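Häufige Fragen zu Portionierschaufeln und losen Waren

Zuletzt geändert: 8. Nov. 2023

Welche Schaufel passt zu welcher Ware?
Für Mehl, Zucker, Grieß und andere feine Waren eignet sich eine längliche Form mit geraden Seiten. Für Nüsse und Trockenobst ist eine breitere Schaufel angenehmer. Kaffeebohnen gehen mit beiden. Bei Gewürzen reicht meist ein Löffel.

Wie groß soll die Schaufel sein?
Sie muss durch die Öffnung des Behälters passen, und zwar mit der Hand daran. Unsere Vorratsgläser der Reihe Brollen haben eine Öffnung von 155 mm, da gibt es keine Schwierigkeiten. Bei schmaleren Gläsern bitte vor der Bestellung nachmessen.

Kann ich mit der Schaufel abmessen?
Nur ungefähr. Eine gestrichene Schaufel Mehl wiegt weniger als eine gestrichene Schaufel Zucker, und je nachdem, wie fest das Mehl sitzt, ändert sich der Wert noch einmal. Zum Backen bitte wiegen. Für Müsli oder Reis genügt das Augenmaß, wenn man seine Schaufel kennt.

Wie reinige ich eine Metallschaufel?
Mit warmem Wasser, etwas Spülmittel und einem weichen Tuch. Scheuerschwämme hinterlassen auf blanken Flächen feine Kratzer. Danach gleich abtrocknen, auch den Übergang zwischen Schale und Stiel. Ob ein Modell in die Spülmaschine darf, steht auf dem Beileger.

Woher kommen die Flecken auf dem Metall?
In den meisten Fällen ist es Kalk. Ein Tuch mit etwas verdünntem Essig hilft, anschließend mit klarem Wasser nachspülen. Auf einer Arbeitsplatte aus echtem Marmor sollte man dabei nicht arbeiten, der Stein verträgt keine Säure. Also lieber über der Spüle.

Auf polierten Schaufeln sieht man jeden Fingerabdruck. Am besten nur am Stiel anfassen und zum Schluss trocken nachreiben.

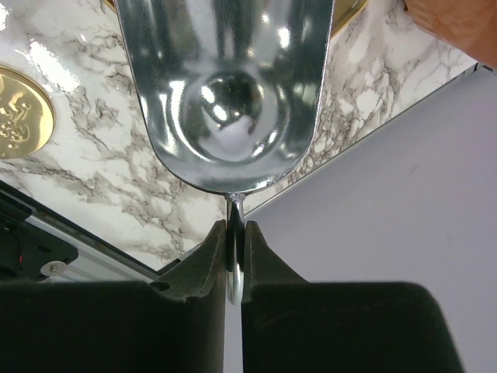

Ieva Lapiņa schreibt dazu, sie reibe ihre Schaufel nur noch mit einem alten Geschirrtuch aus Leinen ab. Mit Mikrofaser seien bei ihr immer Schlieren geblieben, und Politur komme ihr an nichts, was später im Mehl liegt.

Politur empfehlen wir für Lebensmittelschaufeln ebenfalls nicht.

Darf die Schaufel im Behälter bleiben?
Bei trockenen Waren ja, wenn sie selbst ganz trocken ist. Bei braunem Zucker nehmen Sie sie besser heraus, er klebt fest. Für Salz verwenden wir im Laden eine eigene Schaufel aus Holz.

Brauche ich für jede Ware eine eigene?
Nein. Wichtig ist die Trennung bei Allergien, also etwa Nüsse und glutenfreies Mehl. Sonst kommen die meisten Haushalte mit zwei Stück aus.

Was kostet der Versand?
4 Euro innerhalb Deutschlands, ab einem Bestellwert von 37 Euro liefern wir versandkostenfrei. Rückgabe ist innerhalb von 29 Tagen möglich, unbenutzt und mit Beileger.

Wann ist die Reihe Stekero wieder lieferbar?
Voraussichtlich im Januar. Vorbestellungen nimmt Tsegereda Moges per E-Mail entgegen.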